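Two arms coming to our canteen prep bench, what happens to my job?

I do mornings at the staff canteen on the Caltgate site and we've been told the warm-up bench is going over to a two-armed setup from Barros. My manager sent round these from the practice bench. I'm not against it, I just want to know what my shift looks like afterwards! Does anyone work alongside one?
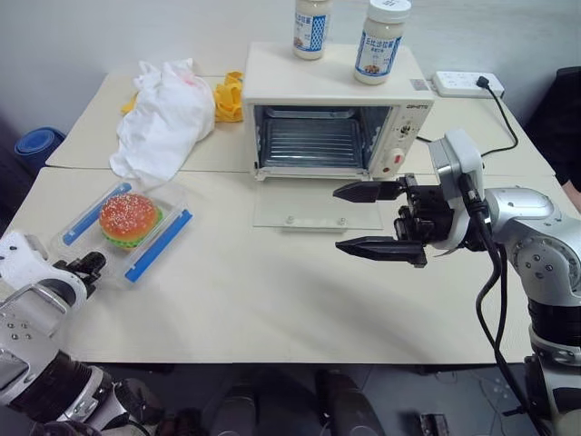 Practice bench, toy burger in the tub, oven door down.

Posted by gremthorpe_gal

Yes, we've had one since October at Gremthorpe. Same hours, same pay, but I'm on my feet less at the oven and more on the counter talking to people (which I like, my mate hates it). Ask who clears up when it stops, because with us that landed on the kitchen staff and it took 2 months to get it written into the rota.

Posted by haltolent_dave

They'll cut you down to part time, they always do. Get out now.

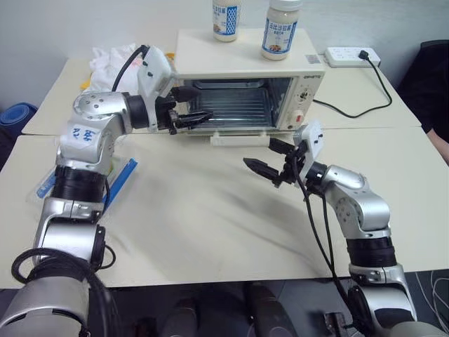
Mitra Nouri
Kitchen shift lead, Haltolent

Bit gloomy, Dave! I'm at the same place and no one has lost hours. What did change is the training, so push for that in writing. Look at the left gripper there, fingers in at the oven opening with the door down. Reaching in like that all morning used to be my job, and my wrists don't miss it. We do 300 covers a day and I still plate every one.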